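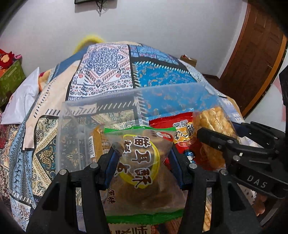

Buying hand-held grippers: your questions

Do I have to buy them in pairs?
No, but most sorting and packing work needs two. A single Dakix can be added to an order later and matched to the one you have.

What should we budget for besides the grippers?
Spare finger pads, storage and things to pick up. Mixed packets of snacks and a clear plastic bin are a cheap way to start. Soft wrappers crease and shift, so allow for replacing them - a budget line of 20 packets a month suits most small teams.
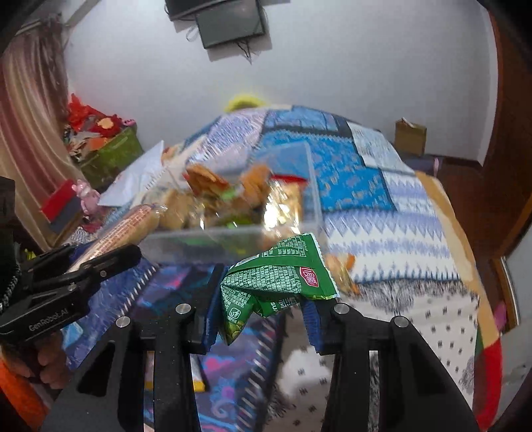 Seddale, June

How long is delivery?
Orders leave our Seddale store within 3 working days. Deliveries to Skernum go on the Ugwu van and take 2 days more.

Can we hire first?
Yes. The shortest hire is a month, and half the fee comes off the price if you go on to buy. Pads worn in normal use are not charged.

Do we need a special room or bench?
No. A bed or a table will do if you can reach all of it. Leave space on both sides for your elbows.

Which pads should we order?
The ribbed ones for packets and bags. Smooth pads are sold separately and can be swapped at home.

Can we pay by invoice?
Schools and registered firms can. Quote form 201 with your order - without it the order is held until we hear from you.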